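A new workshop hall for Grastemham

August 25, 2024

I finally got myself over to the new Achari hall on the edge of Grastemham, the one we've been hearing about since April, and I have to say I liked it a lot more than I thought I would! From the road it looks like any other storage building (gray door, tiny sign, nowhere obvious to park). Then you go in and look up, and it just keeps going.

The ceiling is what got me. It's all white ribbed panels with big white beams across it, and the lights run back toward the far wall, long ones and short ones, plus a couple of round spotlights up on one side. There's a black metal railing along the left as well, and I'm a sucker for anything with an upstairs feel to it.
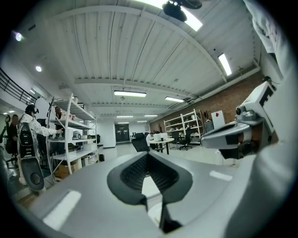
Dreltero, the outfit that looks after the building, is renting out bench space by the month, with room for 16 members to start with. The first 8 places are already taken, which doesn't surprise me one bit. Anyone in town who builds things has been working out of a garage or a spare bedroom for years, and garages here get awfully cold. A place costs 30 dollars a month and you bring your own tools, at least for now.

I'd expected a quiet look around an empty shell, but folks were already at it, and the storage side is further along than I'd have guessed. There's a tall white metal shelving unit with four levels, loaded with small boxes, white containers and equipment, and more bins down at the bottom next to a cardboard box. I own one shelf like that and it has never once looked that organized — I came home and glared at it.

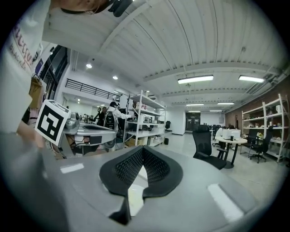 Shelving was the big expense, apparently. The Grivatach hardware store put 800 dollars toward it, and there's talk of a third unit before winter if more members sign up. I'd love to see some hooks for bags and coats too, and a few more of those mesh-backed chairs, because I can't stand at a bench all afternoon anymore (my knees have opinions).

Sign-up sheets are at the Grivatach counter, next to the paint chips. The hall is open evenings to start with, and longer hours are supposed to follow once the heating has been checked. I put my name down before I left, so if you see me hauling a toolbox across the parking lot, please hold the door!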